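Cindamwood Household Waste Reduction Project
Progress report to the Hadton Fund
February 5, 2022

1. Summary

The project remains on schedule. By the end of December, 44 households in the Sarkoseck district had enrolled, against a target of 30 for the first year. Spending is within the agreed budget and no change to the grant terms is requested.

2. Work in this period

Home visits began in the autumn and were led by Mio Hirano. Each household received a short guide to sorting kitchen waste, paper and soft plastics, and was asked to keep a simple weekly record. Records have been returned regularly by most participants, although entries for soft plastics are often incomplete. The guide did not make clear which kinds of bag the district accepts, and the wording has been revised. 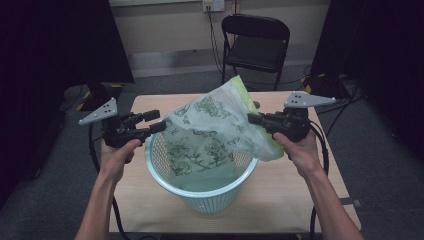
A second printing of 100 copies has been ordered and will be delivered to the Cindamwood office. The revised guide also carries larger type, following requests from older residents.

3. Difficulties

Collection days in the north of the district were altered at short notice in December, and 4 households withdrew as a result. They are not included in the enrolment figure given above. Tsutomu Kuroda has written to the district office to ask for earlier notice of any further changes. A reply is awaited.

4. Next period

Visits will continue at the present rate. The weekly records will be reviewed and a full set of figures submitted with the annual report. Costs for the second printing will appear in the next financial statement.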